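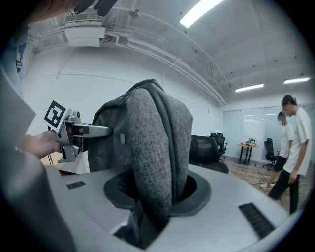 Florau open day recordings: README

Recorded 3 October 2022 at the Flustgate office, during the Gestar demonstration.
Contact: Josefina Ocampo
Notes and checks: Necati Ertürk

What you get

55 clips of people using a hand-held gripper with a square marker on top, plus 2 calibration files. The backpack clips have the gray bag standing in the round, black-rimmed opening of the light gray housing, with the metal fingers pressed to its side.

What was claimed

The talk promised "900 demonstrations, ready for training." I asked Dardo Quiroga where the other 845 were. He said they were coming. Please cite the number in the folder, and leave the one on the slide alone.

We were also told the bag task "transfers directly" to a robot arm. No arm ran it while I was there. A person's hand was doing the holding and the aiming, and that's the hard part.

Known problems

- Strong lens distortion. Walls and ceiling lights bend; undistort before you measure anything.
- Visitors walk through the background. Soledad Ulloa is handling removal requests.
- Success labels were typed in by the presenters. I disagreed with 2 of the ones I checked and have left them as they were, with a note in labels.txt.
- Same room, same bag. Don't call a model general on the strength of this.

Use

Fine for testing a loader or a marker tracker. I wouldn't train on it alone.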